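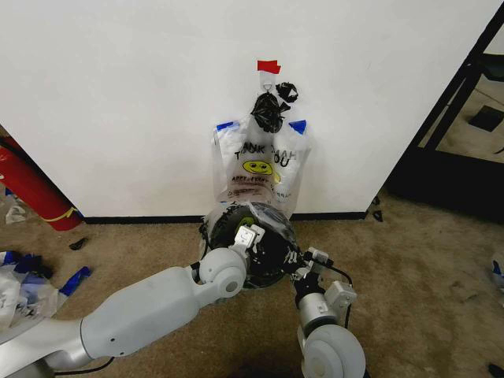
A "thank you" bag and a black plastic bag hung from an adhesive hook.

Product Review: Trullby Folding Shopping Cart

The Trasa Tenants' Resource Office reviews household goods at the request of residents who do not own a car. The present review concerns the Trullby folding shopping cart, which was used by three members of staff from January until the date of publication, March 14, 2024.

The cart weighs 14 pounds and carries a stated maximum load of 80 pounds. It was purchased at the regular retail price of $49. Assembly requires no tools, although the printed instructions show the axle caps in the wrong order and should be corrected by the manufacturer.

On level pavement the cart performed well. The rear wheels are large enough to clear most curbs, and the handle sits at a comfortable height for users of average build. Rin Amano, who is the tallest of the reviewers, found it too low for longer trips. Stairs were more difficult. With a full load of canned goods and milk, Saoirse Dolan needed to rest on each landing - a fair result for a two-wheeled design, but one that residents of upper floors should consider.

The fabric liner is the weakest part of the product. It is sewn with a single seam at the base, and on the cart used by Tomás Hanrahan this seam had opened by almost an inch before the end of the trial. A replacement liner was supplied under warranty after two telephone calls. The liner may be removed for washing but must be dried flat.

Folded, the cart fits behind a standard closet door. The locking clip is stiff when new and loosens with use.

The office recommends the Trullby cart for weekly grocery trips in buildings with an elevator. Residents who regularly climb stairs may prefer the heavier Kurek model, reviewed separately.

Prepared by Catríona Mulligan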